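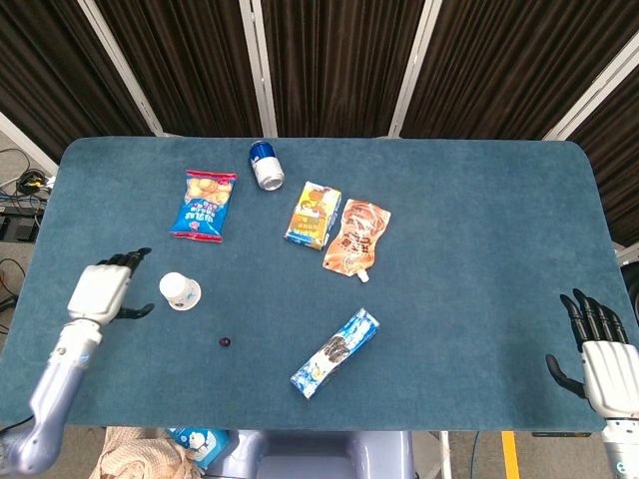
# Snack swap, round 5

I still don't believe a snack tastes better because it traveled. Sekar Setiawan does, so the Prendton snack swap carries on, and I keep writing it up. The rules are the same as in the Drullport round: bring packaged things only, put them on the felt, trade until people get bored.

**The blue bag, red top and bottom.** Round yellow crackers or puffs on the front, and the packet won't commit to either. I've been let down by bag art before. My guess is mostly air and salt.

**Drink can, deep blue over silver.** It's lying on its side, so I'd let it stand a good while before opening. Sekar rates it highly. Sekar rates everything highly.

**Yellow and blue package.** The dark panel with yellow lettering is trying hard to look expensive. I'd trade it for the can, but I wouldn't add anything on top.

**Orange-brown pouch with a spout.** A coffee-brown swirl and Chinese characters, which I can't read. I have doubts about anything with a spout, and this one got two offers before I'd sat down.

**Small white cup.** Round and white at the top, with a faint print on the side. Last pick, as usual.

Next swap is in Ullmont. Entry stays at 2 items each.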